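Costa Pitcher and Mug Set, Light Green
Clilora Kitchen and Table

Item no. 51-200
In stock. Ships in 4 business days.

The Costa set is a lidded pitcher and matching mugs for everyday use at home, in break rooms and in small cafes. It is sold as one pitcher with 4 mugs, or by the carton for food service. Pitchers and mugs can also be ordered separately.

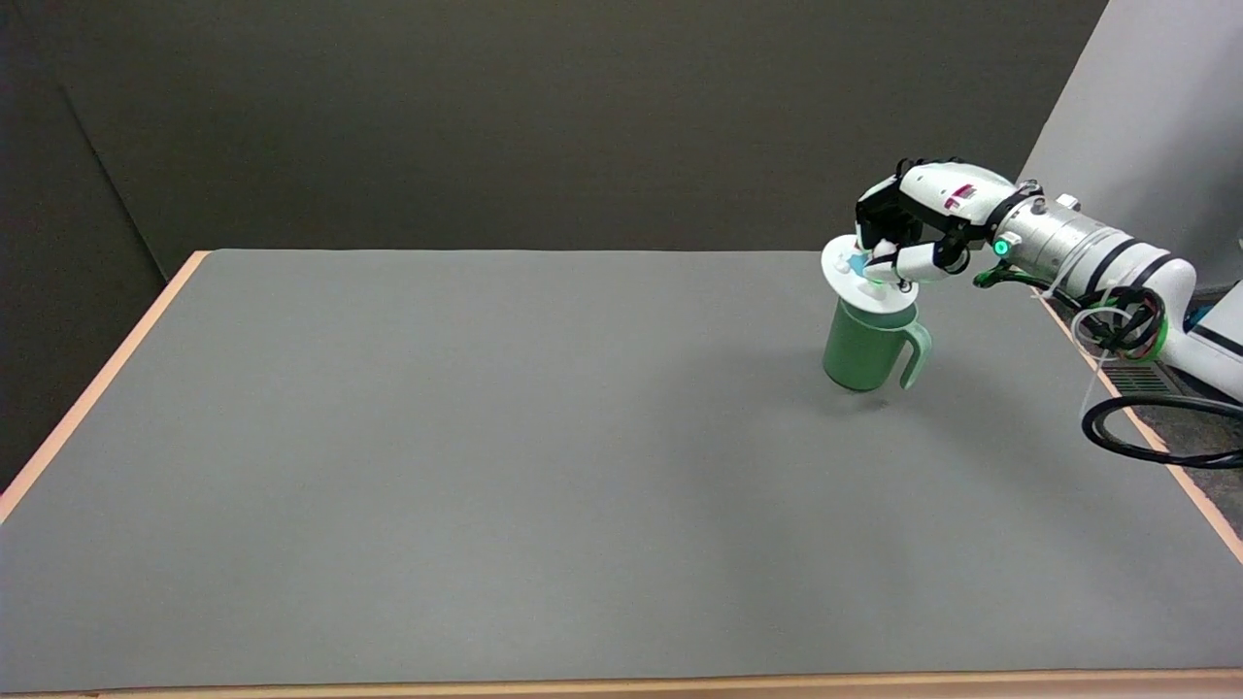
The pitcher is made for water, iced tea and juice, and it fits in most refrigerator doors. It is plastic, so it weighs little when empty and is easy to carry out to a patio table. The round white lid sits on top of the light green body, and the curved handle is at the side. Take the lid off before washing. Replacement lids are listed under Parts and fit all Costa pitchers sold after November.

The mug is the straight-sided model from the same line. It holds coffee, tea or soup and can be used with either hand. Do not use abrasive pads on the rim. 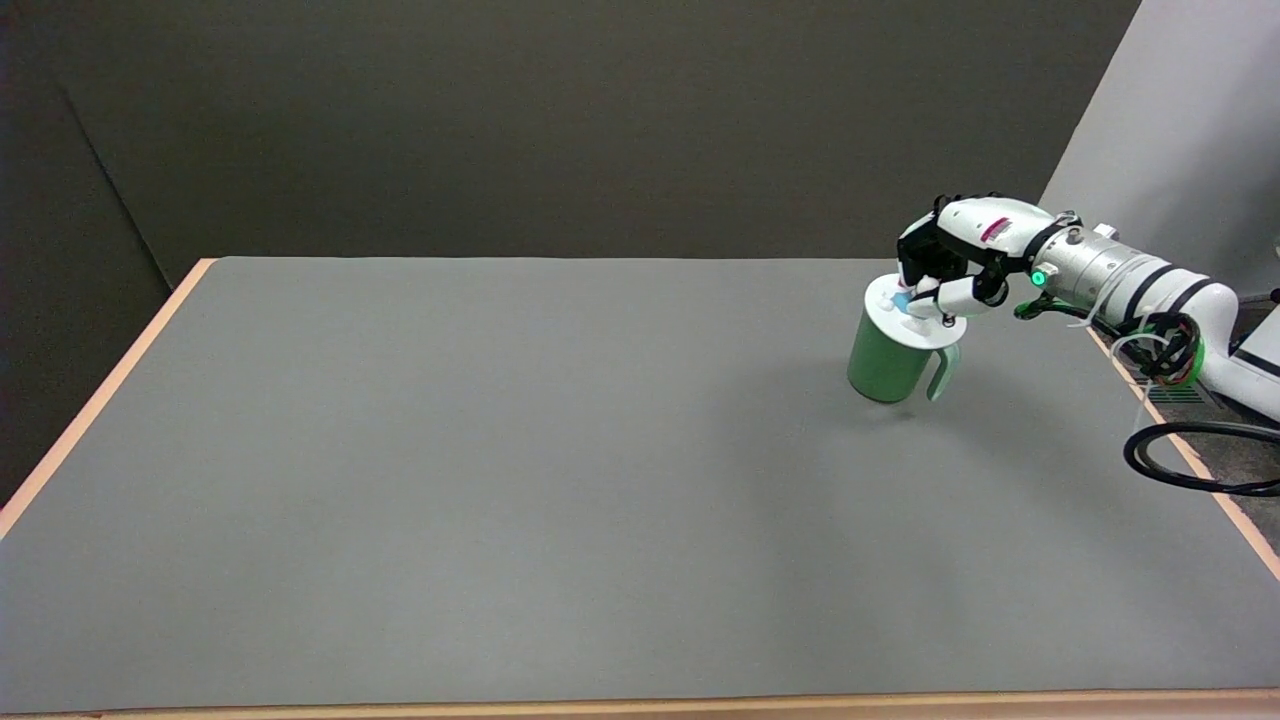 Costa mug in pale mint green with white rim and green handle.

Details
Pitcher: plastic, with white lid
Color: light green
Mugs per set: 4
Sets per carton: 25
Minimum order for custom printing: 200 mugs

Care
Wash before first use. Top rack only in the dishwasher. Do not put the pitcher in the microwave or fill it with boiling water.

Shipping and returns
Orders leave from our Clundar warehouse. Unused items can be returned in the original box. Printed mugs cannot be returned.

Goes with
Lai serving tray
Lai coaster set

For carton pricing, write to Chun-hung Lo in trade sales and include the item number and your delivery zip code.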